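I am writing this at my kitchen table and it is already later than I said it would be. I told my family I'd be finished before lunch. Lunch has come and gone (it was soup), and I'm on the first paragraph. So I'm just the right person to explain why things take longer than we think they will!

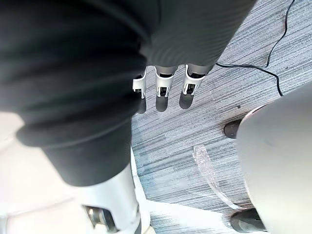
**Category: Time and Getting Things Done**

# Why Does Everything Take Longer Than I Said?

*By Nuno Meireles, 6 Mar 2020*

Let me start with the shoes. A kid in Pridmont wrote to me and asked, "Why do I always say 'two minutes' when it's never two minutes?" I loved that question, because I say "two minutes" all day long. I say it when I'm putting on my shoes. Then one shoe isn't by the door, and the other one has a knot in it that I made last night by pulling it off without untying it, and then I need the bathroom.

When I said "two minutes," I was only thinking about the putting-on part. I forgot the finding part, the knot part and the bathroom part.

Grown-ups have a fancy name for this. They call it the **planning fallacy**. A fallacy (say it FAL-uh-see) is a mistake in thinking that feels right while you're making it. The planning fallacy is the mistake of guessing that a job will go faster than it does, even if you've done the same job before and it was slow then, too.

## What your brain is up to

When you make a guess about the future, your brain plays a little movie. Try it now. Picture yourself cleaning your room.

In my movie, I walk in, pick up the clothes, make the bed, put the books on the shelf, and walk out looking proud. The whole movie lasts maybe five seconds! And look at what it left out. I don't find an old comic book under the bed and sit down to read it. The drawer doesn't get stuck. I don't get thirsty.

Your brain plays the movie where everything goes well. It's a nice movie, and it's pretty easy to make, but real days are full of stuck drawers.

There's another piece to it. We want the job to be short. If I really, really want to be done with my spelling by dinner, my guess slides toward dinner all by itself. I'm not lying when I say it. I'm wishing, and the wish gets mixed in with the guess.

## My puzzle story

Last November I bought a jigsaw puzzle of a harbor. It had 600 pieces, and I told everybody I'd finish it in one evening. I'd done smaller puzzles in an evening, so why not?

The boats were fun. I got the boats done before bedtime and I was so pleased with myself that I went around telling people I was nearly there. But what was left was the sky. Do you know how much sky there is over a harbor? Piece after piece of the very same blue! I was still doing sky nine days later, and we ate all our dinners at the other end of the table.

I'd made a very common mistake. I looked at how fast the easy part went and I figured the hard part would go just as fast.

## Let's do an experiment

You'll need a clock or a timer, a pencil and a piece of paper. Any little job will do. I used washing the dishes.

1. Pick your job.
2. Before you start, write down how long you think it will take. No peeking at the clock yet.
3. Start the timer and do the job the normal way. Don't rush to make your guess come true! (I've done that. It's cheating, and I broke a cup.)
4. When you're completely finished, stop the timer.
5. Write the real time next to your guess.

I'll tell you how mine went. I guessed 225 seconds, because I thought there were only a few plates. My real time was 621 seconds. That's more than ten minutes, when I'd guessed less than four! I forgot about the frying pan. I always forget about the frying pan.

Do the same job tomorrow and guess again. My second guess was 600 seconds, and I was only a bit off. I hadn't gotten any better at washing dishes. I'd just looked at my paper first.

That's the best trick I know, so I'm going to put it in big letters for you:

**LOOK AT LAST TIME.**

When you want to know how long something will take, don't only watch the movie in your head. Ask how long it took before. If you've never done it, ask someone who has. They'll remember the sky pieces.

## Every job has a beginning, a middle and an end 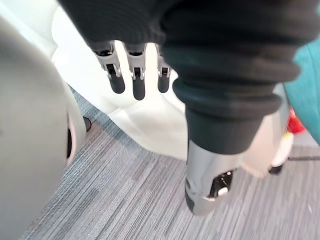
Another thing that helps me is splitting a job into three parts: getting ready, doing it, and finishing up. Most of us only guess the doing-it part. Say you're going to paint a picture. Getting ready means finding the paints, putting down newspaper and filling a cup with water. Doing it is the painting. Finishing up is washing the brushes, and folding up the newspaper, and scrubbing the green off your elbow. If you have trouble remembering all three, think of the three fingers hanging down next to each other under that dark knit sleeve. The first can be getting ready and the last can be finishing up, and the middle one, the one that hangs lowest, is the doing. It's often the longest part, but it's still only one out of three. I say "ready, do, finish" under my breath, and then I guess a time for each one and add them together. My guesses come out a lot bigger that way, and a lot closer.

Here's one I did for baking muffins:

| Part | My guess |
|---|---|
| Getting ready (find the tin, find the eggs, wash hands) | 10 minutes |
| Doing it (mixing and baking) | 40 minutes |
| Finishing up (dishes, wiping the counter) | 15 minutes |

If you'd asked me before I made the table, I'd have said "half an hour." The table says one hour and five minutes. I believe the table.

## Leave room for the stuck drawer

Even a good guess can't know about everything. The phone might ring, or your sister might need the scissors right when you do. So after I've made my guess, I add a little extra. Some people call this a **buffer**. You can think of it as a cushion. If a job should take 20 minutes, I might save 30 for it.

And if nothing goes wrong? Then you've got ten minutes left over, and you can spend them any way you like. I usually spend mine lying on the rug.

## Questions kids have sent me

**Is it bad to guess wrong?**
Nope! Everybody guesses wrong, and that includes teachers, builders and people who make movies. A wrong guess is very useful if you write it down, because then it's your "last time" for next time.

**What if I guess too long?**
That happens too, mostly with jobs we don't like. I once put off cleaning the hamster cage all day because I was sure it would eat up my whole afternoon. I'd finished before my song list ran out. So the timer works for yucky jobs as well, and you may get a nice surprise.

**My report has to be 650 words. How long will that take me?**
I don't know, but you can find out. Write for ten minutes and count your words. Then you'll know how many you can do in ten minutes, and you can work out the rest from there. Don't forget getting ready (reading about your topic) and finishing up (checking your spelling). I'd add a cushion for the part where you sharpen your pencil and look out the window. I always need that part.

**Do you still say "two minutes"?**
Yes. But now my kids say "shoes!" and I go and check for knots.

If you try the dishes experiment, write down your guess and your real time and keep the paper on the fridge for a week. I've got mine up there right now. It says I'd be done writing this before lunch, and I have to go and fill in the other half.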